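The planner at Hokurville had been rebuilt at 10 in the morning, and by the afternoon it had begun to wait.

The log put it plainly. Over 2,457 grasp candidates scored, 39 kept, none executed. Kerkudo, the scheduler, reported no fault. Each arm had requested the shared zone, received it, and yielded it to the other. The engineer on shift read the trace twice. Solanki's courtesy rule had no tie-breaker — whoever wrote it had assumed one arm would always want something more.

She opened the Skallex console and typed a priority for the left arm, then deleted it.
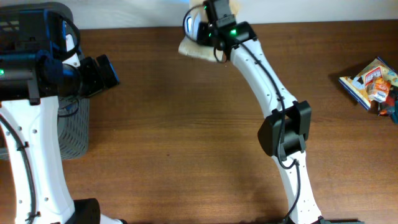 What happens when two planners yield at the same time?

Each one releases its reservation, sees the zone free, and asks again, until something outside the loop assigns an order.

At cycle 822 she assigned one, by coin toss, and went to get her coat.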